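4. Rules for Contact Work on Used Desktop Computers

4.1 Scope and origin of the rules

The rules in this section cover the removal and handling of parts inside used desktop computers by a single robot arm. They were written for the Hurlow cell and later checked against the practice at our second site, Karaki, where the parts are the same but the tables are not. Shredding, data erasure and battery recycling fall under other documents and are left out.

When we began, the only written guidance at either site was a general safety sheet for industrial arms. It said a good deal about people and very little about the workpiece. An operator who followed it fully could still drag a finger across a processor socket and break no rule. Over 400 logged sessions we collected the points at which operators stopped the arm by hand, and most of the rules below go back to one of those stops.

4.2 Placing the case

The case is laid on its side with the open face up, and the side panel is taken off before the arm is enabled. Rule 1 asks that the panel stay on the table, inner face up, where the operator can see it. In the first draft it went on a rack behind the cell, and operators kept walking past the light curtain to fetch it.

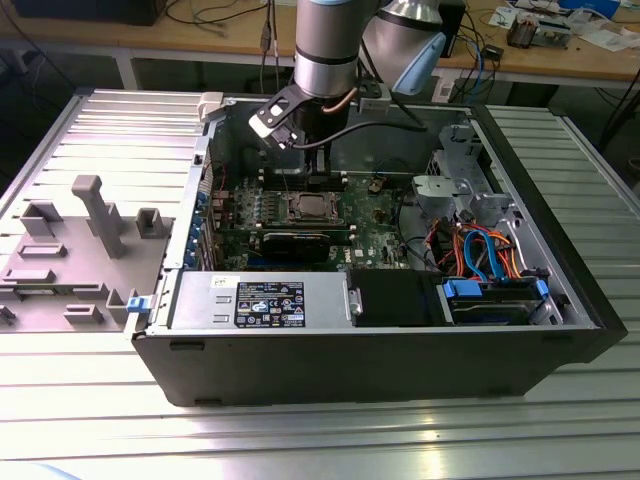

Figure 6. Opened tower case on the slotted worktable, with the arm reaching in from above and the side panel lying to the left.

Rule 2 concerns the approach. The wrist must come down close to vertical until the fingertips are below the rim of the case, and sideways travel is allowed only after that. A slanted approach is shorter, but it brings the wrist housing near the drive cage, and the planner in Ivix (the control software at both sites) does not know about sheet metal that has been bent in earlier service. Travel speed below the rim is limited to 20 mm/s.

Rule 3 deals with cables. Loose cables inside the case are treated as obstacles with no fixed position. Before the first descent the operator marks a keep-out area for every bundle that crosses the planned path. The marks expire when the arm is retracted – a cable may have moved with it – and have to be set again. This was the least popular rule in the set. It adds 60 seconds to a normal session, and the Karaki team asked twice for it to be made optional. We kept it as it was.

4.3 Work near the processor socket

The socket area has its own rules. A processor may be worth more than the rest of the machine, and the contacts under it do not tolerate side loads. Rule 4 sets a pause height. The arm stops above the retention frame, and the operator confirms from the wrist camera view which parts are present: the processor, the lever, and any memory modules in the slots next to it. The answer is entered by hand. Automatic recognition may suggest an answer but may not fill it in.

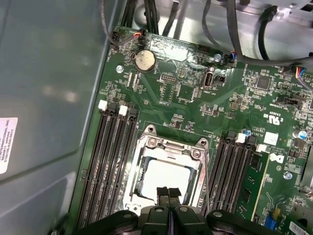

Rule 5 limits force. Contact with the retention frame is allowed up to 2 N while the fingers are looking for an edge, and the limit may be raised only for the lever itself. If the limit is reached anywhere else, the arm holds its position and waits. It does not back out on its own. An early version of the cell did retract on contact, and in two sessions it pulled a fan lead off its header on the way up.

Rule 6 fixes the order of steps. Memory modules come out before the frame is opened, even where the processor is the only part wanted. Board layouts differ, and on some of them the slots sit close enough to the socket for a wide gripper to touch a module it has no business with. Where a board has slots on both sides of the socket, both banks are cleared. The operator then records the lever as open or closed. "Partly open" is not accepted as an entry, and such a case goes to the bench for handwork.

Finger pads are inspected at the start of each shift and replaced when the texture has worn smooth. Neither site has found a good measure of wear. Hurlow uses a reference card with worn pads glued to it; Karaki goes by session count. Both are allowed under Rule 7 so long as the method is written down.

4.4 Comments received on the draft

The draft was sent out in December to sites that run similar cells. Most of the replies dealt with Rule 4 and the pause height. Several sites wanted a fixed number in place of the present wording, which ties the height to the tallest part near the socket.

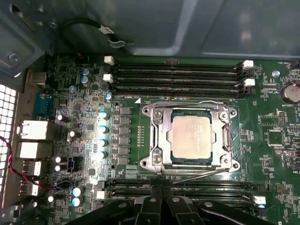
Prunness objected to the manual entry, writing that an operator who confirms the same kind of board all day will soon confirm it without looking, and that the rule should call for a second view from a different angle before any contact is made. Their own cell already does so, they added, and the extra view costs less time than the cable marks in Rule 3.

We have taken up the second view as a recommendation. It is not yet a requirement, as the Karaki arm cannot reach a second angle over the deeper cases without leaving its approved work volume. The wording of Rule 4 on pause height is unchanged in this version.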